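**Thread: our house rules for teaching a two-arm robot to pick up litter**

1/ Colleen Pelletier asked me to write down the rules we use at Bostari for the cleanup task. They were on a paper on the wall, and the paper is now full of corrections. So I put them in this thread. Version of 2022-09-17.

2/ First rule, and the oldest: one person drives, one person can stop. The person who can stop does not hold a phone, a cup or a clipboard. We had long discussions on the clipboard. It stays on the desk.

3/ Second: the stop word is "stop". Not "wait", not "careful", not the name of the driver. Dušan Nikolaidis learned his trade in a factory in 1994 and he says they had the same rule there, with a louder voice.

4/ Third: everybody else in the room may sit or stand, but hands stay with their owner. If a can rolls to your foot, you leave it. To pick it up for the robot is polite, and it spoils the episode.

5/ Fourth: litter must be of different kinds. Something soft, something that rolls, something that was already crushed. If you put only nice objects, you will get a robot which cleans only nice rooms.
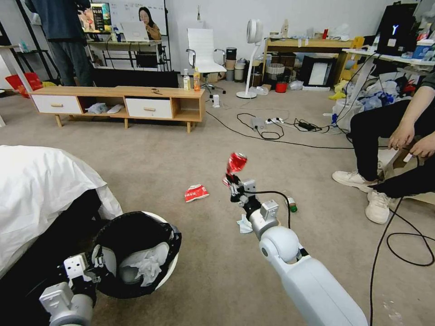

*Can in one gripper, the other one waiting by the bin. Still on the carpet: the torn package, a tissue, the green bottle.*

6/ Fifth: the waiting arm has a place, and the place is decided before the start. We write "near the bin, open side" in the sheet. An arm without a place goes to visit the other arm, and then you are buying fingers.

7/ Sixth, on force. A can that is bent before the episode is noted as bent before the episode. Otherwise Pramila Dwivedi reads the log one month later and thinks the gripper did it. She was right to complain in June.

8/ Seventh: glass. We argued about this one the most. Yasir wanted no glass at all. I wanted it, as real floors have bottles. The compromise: whole bottles only, always lying on the side, and lifted only at the slow speed setting. If a bottle chips, it leaves the set the same day.

9/ Eighth: cables on the floor. I confess we are weak here. The rule says that before each session the driver walks the path and moves every cable which crosses it. Please do it also when you are the boss.

10/ Ninth: do not tidy the background. Bags, chairs, a fan, people, a screen, all this may stay. But do not move it in the middle of an episode.

11/ Tenth: an episode is closed after 90 seconds, finished or not. We keep the failed ones with the label "failed" and a short reason in plain words. At this moment we have 399 kept episodes, and 61 of them are failed. I trust the set more with these inside.

12/ Open point: who empties the bin? Lucie Bouchard proposes after every fifth episode, by the stopper, with power to the arms off. I would prefer after every one. Write me if your lab has a better practice, and please say how many people you are in the room.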